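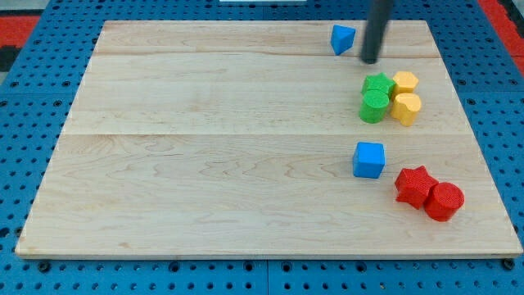
The Tyranny of the Tidy Block

Sort by color or sort by shape? A small, stubborn argument at table level

Put a handful of colored blocks on a board and leave a grown adult alone with them. I give it two minutes. First the adult looks away, to show that blocks are beneath them. Then a hand comes out and nudges the green star up against the green cylinder. The yellow heart goes beside the yellow pentagon. The red star finds the red cylinder, and the adult sits back with the expression of someone who has filed their taxes.

I know this because I am the adult. I was supposed to be interviewing Daiane Macedo, who runs the Bastine toy library out of a former shoe store, and I had missed her last two answers.

"Everyone does color," she said, with what I felt was unnecessary pity. "Try it by shape."

By shape, everything falls apart. The stars now have to sit together, one green and one red, like divorced parents at a graduation. The cylinders make a second mismatched couple. The heart has no partner, and neither does the pentagon. The blue cube is left on its own, as is the blue prism, a wedge of a thing that has never looked comfortable next to anybody.

Macedo lends out 355 sets of toys, and blocks are the ones that come back in the worst order. She has stopped minding. Her predecessor, Gyula Gulyás, minded a great deal. He taped a chart inside every lid showing where each piece belonged, and borrowers returned the boxes with the charts missing and the pieces in a grocery bag.

The board matters more than you'd think. Pale planks joined side by side, a little wavy in the grain, give a block somewhere to be. On a carpet, a cube is something to step on. On a board it has been placed, and people lower their voices near it. Veronika Borbély, a retired cabinetmaker who repairs the library's wooden things for coffee and the right to complain, likes maple and will tell you so at length. She also likes a seam you can see. Children treat seams as borders, she says, and will defend one plank against another for an entire afternoon.

Her own grandson keeps his red blocks in a country by themselves. The blues are allowed to visit.

I borrowed a set for the month of March, telling my family it was research. My brother-in-law, Béla Farkas, lined everything up by height. My neighbor Leire Pacheco made a face out of hers, then took offense when I said the nose was crooked. My niece, who is four, considered the heart for a while and put it in her boot.

I asked her what kind of sorting that was.

"Boot ones," she said, and went to get the star.

The set was due back at the end of the month. I packed it by color, closed the lid, opened it, and packed it by shape. Macedo checked it in without looking and tipped the lot into a basket with somebody else's train track.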